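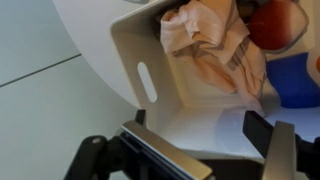 A pale pink cloth in one of the white storage bins.

About Lurevico

Lurevico is a sewing and mending school on the second floor of the old Kubiak building, up the wide stairs and past the piano that came with the lease. We teach people to hem their own pants, to darn a sock so that it can be walked on, to take in a jacket, to put a zipper back where a zipper used to be, and, if they stay with us long enough (many do!), to cut and sew a whole garment from a length of cloth.

The school began with Sabina Šťastný's kitchen table. Sabina had spent most of her working life doing alterations for a bridal shop, and when the shop closed she found that her neighbors kept turning up with bags of clothes. She would fix a thing or two, and then she would make the neighbor sit down and fix the rest, with coffee. After one winter of this her husband asked, very kindly, whether he might have somewhere to eat his supper, and she went looking for a room. The one she found had been a dance studio and still had mirrors along one wall. We kept the mirrors. They are wonderful for checking a hem.

Thaddeus Whitfield joined her that first May. He had been a sailmaker and knew everything there is to know about strong seams and very little about sleeves, and the two of them spent a good many evenings teaching each other. Thaddeus now runs our heavy fabric classes, where people make tote bags, aprons, cushion covers and the occasional tent repair. If you have a canvas awning with a rip in it, he would love to hear from you, and you should set aside some time for the conversation.

Ilir Ristić looks after the sewing machines and teaches the Saturday beginners. He believes that everyone should learn to thread and oil a machine before sewing a single stitch on it, and his students grumble for the first half hour and thank him later on. Arlo Achterberg came to us as a student with one badly shrunken sweater and stayed on to teach knitwear and visible mending. Arlo also answers the phone, so theirs is probably the first voice you'll hear.

What we teach

Our main course is called Oso, after Sabina's old dog, who slept under the cutting table through the whole first year of it. It runs for ten evenings and costs $400, with thread, needles and practice cloth included. You bring three things from your own closet that you have stopped wearing, and we work on those. We started out with patterned exercises on squares of muslin and people were bored silly, so now the squares last for one evening and after that it's your own clothes.

For anyone who would like to try us out first, there is a single mending evening for $120 less than you might fear, by which we mean it's free. Bring one item and a friend if you like. Please wash the item beforehand.

Children from age eight are welcome in the Jokia class after school, which is all hand sewing. They make felt animals, pockets, doll blankets and a great many very small pillows.

The remnant shelf

People give us fabric. They give us curtains, bed sheets, their grandmother's linens, half a costume. We sort it by weight and color and anyone taking a class can help themselves. We're always glad of cotton and wool, and a bit less glad of upholstery foam, which we have no good place to keep. If you'd like to donate, please call before you carry anything up those stairs.

Visiting

We are open weekday evenings and all day Saturday. The door is on the side street, next to the bakery, and the bell needs a good firm push. There is an elevator at the back of the building, and Arlo will come down and meet you if you call ahead. Come up and look around, have a cup of tea, and bring that coat with the torn lining. We'd be so pleased to see it.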